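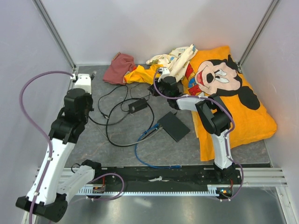

**Bench cell budgeting** is the planning and costing of a small enclosed robot workspace, usually two arms on a shared rail, before anything gets ordered. Covers the arms, frame, floor, power, cabling, spares and the odds and ends the arms will be handling. The arms tend to get all the attention in a first budget and everything else goes in one line called "misc". Cable is the usual casualty. A purple cable looping out wide from the gripper and then back down the arm to the base uses far more length than the arm itself would suggest, and the black ones on the floor between the cloths and the rail, plus a blue ethernet run, all have to come from somebody's budget. Plan for the slack, not the straight line.

The term is mostly used in training centres and small workshops. Larger plants fold the same work into general capital planning.

## Background

Early bench cells were put together from whatever was in the cupboard, so no real budget existed. Once kits came on the market (Jekance and Trestmont being the two most quoted in this article) buyers started asking for a full cost up front. The Jivwood training centre wrote its first planning sheet in July, for a cloth handling cell, and a good deal of the common layout comes from that sheet. Later versions split labour from parts. The first one didn't, and it caused a fair bit of grief at year end.

## What goes in a budget

### Arms and grippers

Normally quoted as a pair. Check whether the gripper is included. Trestmont quotes it seperately, Jekance bundles it but charges more for a replacement. Ask for the price of a single joint servo too, as these are the parts that get swapped most. A cell with two matched arms needs only one set of spares, a mixed pair needs two.

### Rail and frame

Rail is sold by length, frame extrusion also by length, corner posts by the piece. Toothed rack for the rail is often a separate line again. Offcuts are rarely refunded. Fasteners: buy a box, don't count them out.

Wall panels should be a plain pale colour. Glossy ones are cheaper but throw glare back at overhead sensors, and a repaint costs more than the saving.

### Floor

Mat or bare metal. Most cells end up with mat where the work is done. Grey is easiest to get. Allow for one replacement in the first year, two if the cell is doing anything sharp or oily.

### Power and network

Adapters, power boards, one network run per controller. Wired is standard. Floor space for adapters should be on the drawing, which it usually isn't. Under-floor trays exist, they are dear, and retrofitting one means lifting the mat.

### Test items

Cheap, and forgotten. Cloth handling cells need a mix of sizes, weights and colours: plain cloths, something patterned, something bulky like a pillow. Op shops are the normal source. Jivwood keeps its own list and puts test items under consumables, so that worn ones can be tossed without paperwork.

## Typical allowances

The figures below are from the Jivwood sheet, dollars before tax. Other centres differ.

| Item | Allowance |
|---|---|
| Frame, rail and mat | 1000 |
| Spare parts, share of arm price | 15 per cent |
| Lead time, arms | 6 weeks |
| Network and power parts, share of total | nearly 5 per cent |

Arm prices are left out as they move too often. Get a fresh quote.

## Timing

Arms are ordered first, having the longest wait. Frame second. Cable last, once the frame is standing and real lengths can be measured off it. Ordering cable from the drawing is a known mistake and most centres have a drawer of short ones to show for it.

Freight is quoted to the door only. Getting a crated arm up a flight of stairs is extra, and the Bañez depot won't do it at all. Deliveries from there go out on Wednesday mornings and a missed one waits a full week.

## Leasing

Some suppliers lease. Good for a single term course, poor value past that. Leased arms can't be drilled or re-cabled, so custom grippers are out. Insurance is the lessee's problem. Trestmont will credit part of the lease against a purchase if asked before the lease ends, after is too late.

## Common overruns

- Second set of gripper tips, ordered in a rush
- Longer cables, see above
- Bench too light for the frame, replaced
- Electrician's call-out for an extra outlet
- Staff hours for set up, left off becuase they come from a different account

The last is the biggest in most reveiws. Jivwood now puts set-up hours on the same sheet as the parts, with a note of which account pays.

## See also

- Capital equipment planning
- Linear rail
- Spare parts holding
- Workshop consumables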